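Keep the Wash House Open

The town of Morham plans to close the wash house on Leemans Street at the end of July. The reason given is that most homes now have a washing machine, and that the building costs too much to heat and repair for the number of people who use it. I think the decision is a mistake, and I would like to set out why before the council votes.

The numbers first. The wash house cost the town 2,000 dollars a month last year after the coin income was taken off. The council's own survey found 348 households in Morham without a working washer at home. Many of them are in the old mill apartments, where the pipes will not take one and the leases forbid it. Others are renters whose machine broke and whose landlord has not replaced it. A few are people who live in one room and have nowhere to put a machine.

The council says these households can use the private laundromat at Vanik Plaza. I went there. A wash and dry costs 8 dollars, against the 3 we pay on Leemans Street. It is on the far side of the highway, and the bus that goes there does not run after six in the evening. For a person with a car, this is a small change. For a parent with two children and a week of clothes in a bag, it takes most of a day off.

Amber Kramer, who chairs the budget group, has argued that the town should not be in the laundry business. I understand the point. Towns should be careful about what they take on. But Morham took this on a long time ago, and people have arranged their lives around it. They signed leases on apartments without hookups knowing that the wash house was down the street. Closing it moves a cost from the town budget, where it is shared, to the people who have the least room for it.

There is also a health side to this. The school nurse told the council in spring that she keeps spare clothes for children who come in with dirty ones, and that she hands out more of them when the wash house is shut for repairs. Children notice these things about each other early. A clean shirt does not fix a hard home life, but going without one makes a school day worse.

I have heard it said that the money would be better spent on vouchers for the private laundromat. This deserves a fair answer. Vouchers would help with the price. They would do nothing about the distance or the bus. They also have to be applied for, and every program of this kind loses people at the application stage – older people mostly, and people who do not read English well. The wash house asks for coins and nothing else.

The building does need work. The roof over the dryers leaks, and four of the 19 machines have been out of order since winter. Els Willems, who ran the place until she retired, has said for years that the old boiler wastes more money than everything else in the building together. A new one would cost a good deal at the start and bring the monthly loss down. The town never asked for a price on it. I do not see how a council can call a building too expensive to run when it has not looked at the main thing that makes it so.

Other places have handled this better. Rirnosia, which is smaller than we are, kept its wash house by raising the price a little and renting the front room to a shoe repair shop. The rent pays for the heating. Our front room has been used to store folding chairs for as long as I have lived here. It has a street door, a sink and a good window. Somebody would rent it.

My request to the council is a modest one. Put off the vote until fall. Get a price for the boiler and advertise the front room. Raise the wash to 4 dollars if that is needed – most of the people I spoke to said they would pay it. If the loss is still as large a year from now, I will accept that the town tried.

Until then, people on Leemans Street will go on doing what everyone else does at home, a load at a time, and it seems reasonable to let them.

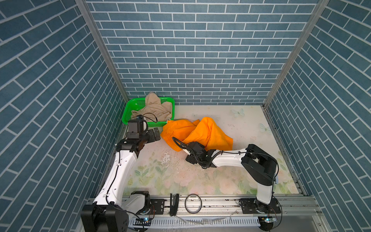

Would a higher price solve the problem without a new boiler?

Only in part. An extra dollar a load would narrow the monthly loss, but the boiler would go on wasting money and the roof would still need fixing.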